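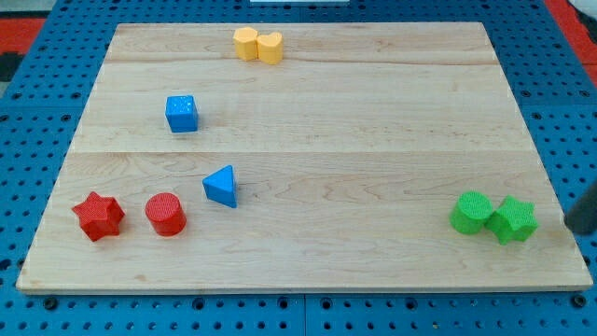 Marijke Van Dijk
Member, 496 posts
Posted 1 May 2024 in Toys, Crafts and Making Do

Does a bare wooden play board really need oiling, and should I believe anything the block seller says?

I bought a set of wooden shape blocks and a plain board to go under them, for my grandson when he stays with me and for the two little ones next door who come round when their mother is on lates. The blocks are sold as Trallarero and the board came from the same stall at the market in Tostivberg. Now I have had time to read the leaflet and I don't like it.

The board is three planks glued edge to edge, pale, looks like maple to me though the leaflet only says "noble hardwood", which could be anything. Smooth to the hand but nothing on it at all, no varnish, no wax. You can see both joins from end to end if you look for them. The leaflet says I must feed it with Stasine oil before first use and then every month, or it will "lose its life". Stasine is sold by, you will have guessed, the same stall. A little tin cost nearly half what I gave for the board. I didn't buy it.

So my first problem is whether this is true. I have had a bread board for forty years that has never been fed with anything but crumbs and it seems alive enough. But that one is a single piece, and I do wonder about the glue lines. Will it cup? Will it open up along the joins in winter when the heating is on? I don't want to put oil on something a child is going to lick if the oil is only there to sell tins.

Second problem, the blocks. They are solid colours, red and blue and green and so on, and the tops of the red star and the red column have a fine bumpy feel, like very small dots. The leaflet calls this "sensory grain, developed for early fingers". To me it looks like what you get when paint is put on thick with a roller and left. Has anyone had a set like this? Does the colour come away if it is chewed? The star worries me more than the others. It has six points and he is at the age where everything is tested with the gums.

Third, and this is more of a grumble. The leaflet promises that sorting by colour and shape on "a calm natural surface" will bring on a child's reading and his sums. Is there anything in that, or is it what they print on everything now? I put a few out to see how they would look, the red star next to the red column, the blue triangle and the blue cube further up, and I will admit the colours show up nicely on bare wood. Better than on my carpet, which is mostly brown flowers. But I'd like to know if I have bought a learning tool or a plank.

Please don't just tell me to buy the oil. I can read the leaflet myself.

oldbenchpeter
Member, Woodwork and Repairs

I'll take the board and leave the reading and sums to somebody else.

Oil doesn't keep wood alive. The tree is dead and has been for a while. What oil does is slow down how fast water goes in and out of the surface, and stop juice and felt pen soaking straight in. For a chopping board that gets washed twice a day I'd say yes, oil it. For a board that sits on a table with blocks on it, you could leave it bare until he goes to university.

Now the glue lines. People get nervous about them and mostly they needn't. A properly glued edge joint is as strong as the wood beside it, often stronger. A wide board made of three narrower planks also tends to stay flatter than one wide plank from the same tree, if whoever made it paid any attention to how they were laid. I can't tell you whether they did. Look at the end grain, where you can see the curve of the rings. If the curves all go the same way it may cup a bit as one piece. If they alternate you might get a very slight ripple. Neither matters to a wooden cube.

What will bend it is wetting one side. Don't scrub the top under the tap and lay it down flat to dry. Wipe with a damp cloth, both faces, and stand it on its edge with air both sides. Same with heat: keep it off the radiator and out of a sunny window. If you do put a finish on, put it on both faces and all four edges. I have seen any number of nice boards ruined by oiling the top only and leaving the underside bare.

Run your thumbnail across the joins now, while it's new. If you can feel nothing, good. Do it again in September and then again when the heating has been on for a month. If the nail catches, one plank has moved a hair more than its neighbour. Take some 400 paper round a cork block and go along the grain until it stops catching. Ten minutes' work.

If you do want something on it because of jam, ask for a finish that is sold for toys or for food use and read the tin yourself, the small print and not the front. I don't know Stasine and won't guess what's in it. I would want to see the ingredients written down, and I'd want to know if there is nut oil in it if children from other houses are coming round. Whatever you use, rub it in thin, wipe off all you can, and leave it for as long as the tin says. Then leave it some more. Any cloths you used, spread them out flat outside to dry before they go in the bin. Balled-up oily rags can set themselves alight with some oils. I'm not being dramatic, I lost a shed roof.

By the way, "noble hardwood" means nothing. Maple would be a good guess for something pale with a faint wavy grain, but beech and birch and sycamore get called all sorts by people selling them. Knots and darker streaks are no fault as long as the knots are tight. Press on them. If one shifts, take it back.

blocks_and_biscuits
Member

we had trallarero ones!! or something very like, the box went years ago. they were fine. my two chewed them and are now large and rude and healthy. the paint chipped a bit on the corners. i would not worry x

K. Meijer
Member, Childminders' Corner

I would worry a little, with respect to the last poster. "Mine were fine" is what we all say about everything.

I look after under-fives and have bought more blocks than I care to add up. What I do with a new set takes an evening.

First I look for the safety marking and a maker's address, on the packaging and on the blocks. A market stall set may well have neither. If there is no address for the maker or the importer I don't use it with children who still mouth things, however pretty it is. A mark can be printed by anybody, I know that, so I don't take it as proof. An address at least gives you someone to be cross with.

Then the cloth. Take a clean white cotton cloth, wet it with lukewarm water, and rub one block of each colour hard while you count to 40. Let the block dry, and do the same with a drop of plain vinegar on the cloth. Look at the cloth in daylight. In my experience red is the one that lets you down. Any colour at all on the cloth and the set goes back. A clean cloth tells you the colour isn't loose, and it tells you nothing about what is in the paint. I say so because I have seen this passed round as a "safety test" and it is no such thing.

After that, a fingernail at the corners. If paint lifts in a flake, back it goes. I agree with you about the bumpy tops. I have handled painted blocks with that same pebbly skin and I never met a child who cared either way. It could be meant, it could be the roller. The leaflet would say it was meant in both cases, wouldn't it? What I'd ask is whether it holds dirt. Rub a bit of banana on one, wipe it off, and see what is left in the dimples the next morning.

For the star, feel each point and each edge down the sides. Then think about size. Any piece small enough to go wholly inside a child's mouth is out for the little ones, whatever shape it is. You can get a small-parts tube for very little, and a block that drops into it stays in the cupboard. Do check the column as well as the star. People look at the points and forget that a smooth round thing goes down more easily.

As for reading and sums, I've no faith in the leaflet. Children like putting the red ones with the red ones. Then they like putting them in your shoe. You get some good talk out of it, what's this one, where does the blue one go, and I dare say the talk does them good, but you would get as much from a drawer of odd socks. I have watched a child ignore five kinds of tray to sort on the windowsill. A plain board does help in one way, it shows them where the game is, and the blocks aren't lost in a pattern. Your brown flowers wouldn't do.

Put it on the floor if they are very young. Boards slide off low tables, and that is a heavy thing on a small foot.

Marijke Van Dijk
Member, 496 posts

Thank you all. No oil, then, and I will stop looking at the joins as if they were going to jump. My thumbnail feels nothing on the lower one and nothing on the upper one. I pressed the knots too. They stay put.

Mr Meijer, or Mrs, the box has a web address and no street address, which I hadn't noticed and don't care for. I have written to ask for one. The cloth stayed white with water on the red, and on the blue. I have yet to do the vinegar, or the green.

Peter, I am sorry about your shed.

oldbenchpeter
Member, Woodwork and Repairs

It was a horrible shed. Let us know if they answer you about the address, I'd like to hear what wood they say it is when someone asks them straight.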